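The Friday crowd at Hutau has a new time sink, and I am happily part of the problem. Our little shared workshop (the one behind the tile store, with the door that sticks) is building a grocery sorter. The idea is simple enough to say out loud: you dump your shopping on a table, an arm works out what is fruit and what isn't, and the fruit goes in a basket. Doing it has eaten every spare evening I've had for two months.

Jovita Valdovinos started the whole thing. She had been wanting a project for the arm that didn't involve stacking blocks, and groceries seemed like a nice mess of shapes. Before anyone moves a real motor we run everything in simulation first, on a computer Crescencio Robles put together from parts. He also modeled the table, and because he can't leave a plain surface alone he gave it a river channel with a teal border down the middle. It looks great. It has also caused us more grief than any other part of the build, and I'll get to that.

The basket came next. It's blue, it has slots in the walls, and getting those slots right took Sarahí Contreras most of a week – she wanted every one of them to be a real opening in the model, so that the simulated cameras would see through to whatever was on the other side. I thought a painted-on pattern would do fine. I was outvoted, and I've since come around. We started with potatoes, which are lumpy and forgiving and don't roll very far if you drop them. 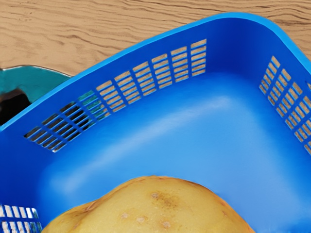

Can you build something like this without owning a robot arm?

You can get a long way, since the simulation side only needs a decent computer and a lot of patience. Most of our group has never touched the real arm. They write code at home, bring it in on Friday, and we see what breaks. If you later get time on real hardware, you'll still have to retune the grip and the speeds, but the logic for picking what goes where mostly carries over.

Anyway, the planner. We call it Watik, which was Abundio Chávez's pick, and it decides which item to go for and how to come down on it. The first version was very sure of itself and very slow. It would hover over an apple, think, hover a bit more, and then go off and reconsider the whole table. Abundio rewrote the part that scores each possible grip and threw out anything that came in from too low an angle. That helped a lot! It now makes up its mind in the time it takes me to sit down.

We've logged 1532 tries since then, all in simulation, and of the last 1000 the fruit ended up in the basket in nearly all of them. I'm being vague on purpose there because Philomena Odoi is still going through the logs and she doesn't like how I've been counting. (If the fruit hits the rim and bounces in, I say that's in. She says it's a miss with good luck.) We'll post the proper number when she's happy with it.

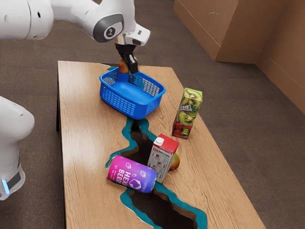 The height of the release matters more than I would have guessed. Let go too high and a peach bounces right back out. Go too low and the fingers clip the rim on the way down, and then the basket slides, and every position the planner had worked out for it is wrong. For now we have it pause over the edge, check where the basket is again, and only then go in. It costs a little time on each pick and I think it's worth it. Crescencio thinks we should just weigh the basket down. We may end up doing both.

Then there are the things that aren't fruit. Cartons turned out to be the sneaky ones, because the kind with fruit printed all over them kept getting picked as fruit. I laughed pretty hard the first time Watik went after a juice carton because of the kiwis on it. Sarahí added a check on the overall shape as well as the colors, and of the 565 tries we've run with a carton on the table since her fix, only a couple have gone wrong in that way. Cans are a different headache. They roll, and they roll toward the river. One lying across the channel is fine until something nudges it.

And yes, I asked if we could fill the channel in. Crescencio said the messy table is the whole point, and that a real kitchen counter has worse on it than a river. He has never seen my kitchen counter, but he's right about that.

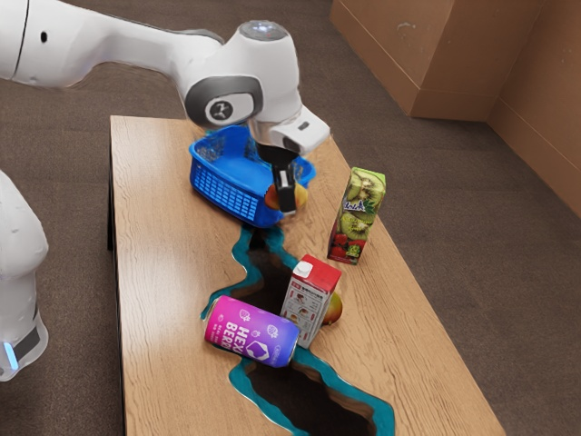 Moving over to the real arm is planned for December, if the mounting plate gets here. Jovita ordered it through Daden and they've been good about answering emails, so I'm hopeful. The plan is to start with one apple and one basket at half speed, with somebody's hand on the stop button the whole time. Cartons can wait until we trust it. I've also promised to bring real potatoes, which I expect will turn into lunch at some point.

The folks over at Xolalpa, the other workshop across town, have asked to try our table file on their own setup. We're tidying it up for them now, mostly renaming things, because Abundio had labeled half the parts after his cousins. If you'd like a copy too, ask any of us at the bench. We're there from seven in the evening on Friday, and there's usually coffee. Bring a chair if you have a folding one – we're short again.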